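Unit 4, handout 2: Costing a private hire coach job
Read before the seminar. Bring a calculator.

## 1. Dead mileage

A coach earns only while the hirer's party is on board. The run from depot to pick-up, and the run home after the last drop, is dead mileage. It burns fuel and driver hours at the same rate as the live part of the job.

Worked case: Olavar Coaches keeps its vehicles at Curton. A school in Gezer wants a day trip to the coast. The live distance is 200 km and the full distance, depot to depot, is 300 km. One third of the distance is dead. A quote built on the live distance alone will lose money.
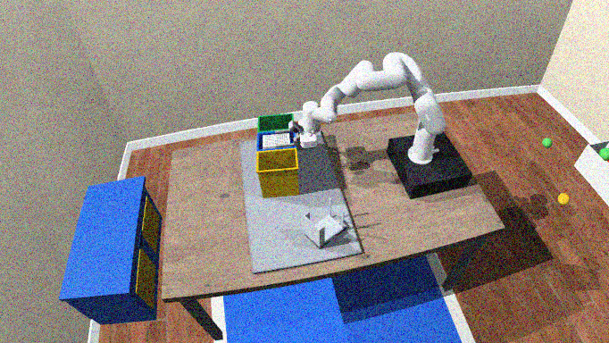
A reply from Olavar's traffic office objects that dead mileage should not be charged in full where a second job can be picked up on the way back, and that on the Gezer road this happens often in June and July. The point is fair, but the second job must be confirmed before the first is priced. Hoped-for work is left out of the sheet.

## 2. Standing costs

Insurance, tax, depot rent and the yearly test fall due whether the coach moves or not. Divide them by the days *hired*, **not** by the days in the year. Students lose marks on this every term.

## 3. Driver hours

- Count from signing on at the depot to signing off.
- Include the walk-round check and the cleaning.
- Waiting time at the venue is paid unless the contract says otherwise.
- If the duty runs past the legal limit, price a second driver or an overnight stay. 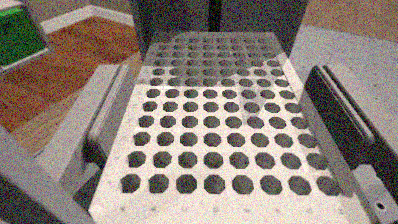

Where an overnight stay is needed, the driver's room and meals go on a separate line of the quote. Hirers sometimes book the room themselves, and the line is then struck out.

## 4. Exercise

Two firms quote for a three-day tour to Vekusden. Olavar asks 3,717 and a rival asks 3,579, both before parking. The rival's price leaves out the driver's room for two nights.

1. Find the room cost per night at which the two quotes are equal.
2. State which other items you would ask both firms to list.
3. Redraft the rival's quote in the layout used in handout 1.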